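September, late, kettle on

Spent the day writing rules. We have 20 of them now, which is 12 more than the draft Dennis Kioko brought with him from Skisent, and I am responsible for most of the surplus. I used to make fun of people who wrote procedures. Now I own a document with a revision letter.

It started with the word "released." Rule 3 says an object counts as placed when it has been released. Dennis wanted to know released by what measure. Fingers open? Fingers open and the hand clear? Hand clear and the object still where you left it after a decent pause? I said any reasonable person would know. He said reasonable people had labeled the last batch, and he had the spreadsheet. We went to the spreadsheet. Out of 200 runs marked as good, I would have passed maybe half, and he would have passed a different half. So we wrote a definition. It took from 9 in the morning until the sandwiches came.

What we settled on: the fingers are open, no part of the hand touches the object or the container, and the thing stays put for a slow count of 8. I argued for five. Dennis argued for ten. Eight is what you get when two grown adults want lunch.

After lunch, the duster. I picked it for the standard object set back in the spring, feeling clever, because it is awkward in every way I could think of. Fluffy at one end, stiff at the other, too long for the basket. I wanted something that would embarrass a sloppy rule, and it has now embarrassed four of mine.
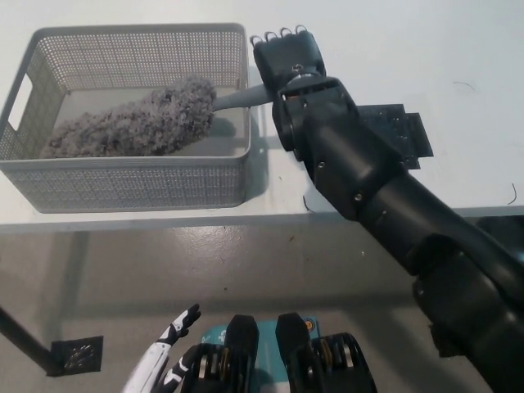
Rule 11, or the matter of the handle

The head was in the basket and the handle was over the rim with the fingers still around it, and Dennis asked me, very politely, whether the duster was in. I said mostly. He wrote "mostly" on the whiteboard and underlined it. We don't have a rule for mostly.

By strict reading, "in the basket" means wholly inside the walls, and by that reading nobody will ever put this duster away, me included. So Rule 11 now says that a long object is in when its heavier end rests inside and it stays there once let go. Then we had to decide which end of a duster is the heavier one. I weighed nothing. I balanced it on one finger like a seal and declared for the fluff, and Dennis let me have it, I think out of pity.

There is also the question of who is allowed to stand where while the arm is live. The Gevbridge people, who share our corridor and our fridge, have a taped line on their floor, and it is a good line, and I am jealous of it. Ours is a sentence on page two. Dennis says a sentence on page two has never stopped anyone's elbow. I have ordered tape.

Rule 14 is housekeeping. Wipe the table before every session, sweep under it, check for stray hairs and bits. I wrote that one myself, in the imperative, with some feeling. Then I looked at our table. Specks, threads, a hair with a nice curl to it, and the floor no better. I have moved Rule 14 up to Rule 2 and said nothing to Dennis about it, though he will notice, he reads the change log for pleasure.

Camer wants the whole thing by the end of the month, on their template, which has a box for "Acceptable Failure Rate" and room in it for a single digit. I put a dash. They will send it back. Dow, down the hall, told me he once filled in the same box with 100 and it went through without a word, but Dow says a lot of things.

Still open for tomorrow: whether a second try at a grasp is the same run or a new one; what to call it when the fluff snags on the holes; whether the person watching may say "ooh." Dennis thinks no, it biases the score. I think it is the only fun left in the job – I will fight for the ooh.

Home by seven. Dropped a sock beside the laundry hamper, looked at it, and left it there for a slow count of eight. Not placed. Went to bed to read.

Back to top | Contact | All entries © the author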